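Dukura Wrist Clamp Band, Revision B (replacement part and safety notice) 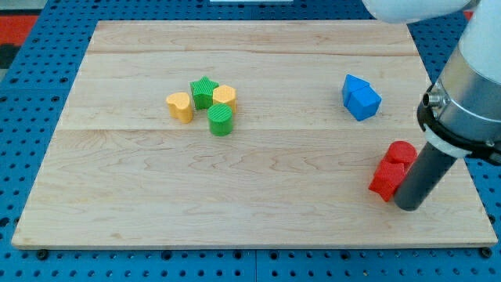
Tabletop arm with cylindrical tool and white clamp band, at work on a board with shape blocks.

Part number: DK-835-B
Fits: Dukura tabletop arms with the black mounting collar
Supplied by: Garnton
Status: in stock
Notice issued: 2020-04-27

Please read before ordering or using your arm

The Revision A clamp band can loosen in service. When it does, the tool turns or slides in the mounting collar while the arm carries on with its program. The controller does not detect this. It reads the joint positions, and the joints are where they should be. Only the tool tip is out of place.

We have had reports of tools pushing into parts and boards they should have stopped short of. In one case the tool dropped out of the collar and landed on the bench next to the operator's hand. No injury was reported, but we are treating this as a safety matter and replacing the band on every affected arm at no charge.

Which arms are affected

Arms shipped before December with a Revision A band. The revision letter is molded on the inside face of the band, next to the screw, so the band has to be opened to read it. If you can't read the letter, treat the band as Revision A.

Arms fitted with the Vonmont quick-change plate do not use this band and are not affected.

What goes wrong

The Revision A band is held by one screw. The plastic under the screw head creeps under load, and the clamping force drops a little at a time. Side loads speed this up. Sorting and pushing jobs, where the tool nudges small blocks across a surface, put far more side load on the collar than straight pick-and-place.

On our test bench, the earliest Revision A band to fail slipped after 3,000 pushing cycles. Others in the same batch ran much longer. We could not find a torque setting that fixed the problem.

Signs of a loose band

The tool tip reaches a taught point with a steady offset, usually to one side.
The tool touches a part earlier in the move than it used to.
There is a polished ring or fine white dust on the tool just below the band.
You can turn the tool by hand with the power off.

Any one of these means the arm should be taken out of use. Tightening the screw again is not a repair. Several customers did this and had the tool slip again the same week.

What to do until the new band arrives

Stop all jobs that push or slide parts. Light pick-and-place work may continue at reduced speed if the tool passes the hand-turn check at the start of each shift. Keep hands off the work surface while the arm is powered, including when it is paused. A paused arm still holds its motors on, and a loose tool can drop without warning.

Changes in Revision B

Two screws in place of one
Steel insert under each screw head
Rubber liner on the inside face
Witness line across band and collar, so that any turning shows

Specifications

Band width: 18 mm
Weight: 68 g with screws
Color: white
Maximum tool weight: 835 g
Screw torque: marked on the band
Operating temperature: up to 73 °C at the collar

Fitting

1. Move the arm to its service position and switch off at the wall.
2. Support the tool with one hand and remove the old band.
3. Wipe the collar and the top of the tool with a dry cloth. Do not use oil or thread lock.
4. Seat the tool fully in the collar.
5. Fit the new band with both screws facing outward. Tighten them in turn, a little at a time, to the marked torque.
6. Draw the witness line with the paint pen supplied.
7. Run the tool calibration routine. Old taught points should be checked at low speed before normal work starts again.

Check the witness line after the first day of use and once a month after that.

In the box

Revision B band, two screws, two spare screws, hex key, paint pen, printed fitting sheet.

Ordering

Owners of affected arms: send the arm's serial number to Garnton using the service form. The band and shipping are free. You do not need to return the old band, but cut it through before throwing it away so it can't be used again.

All other orders ship at the normal spares price. The same band fits the Cusi training kit, which uses an identical collar.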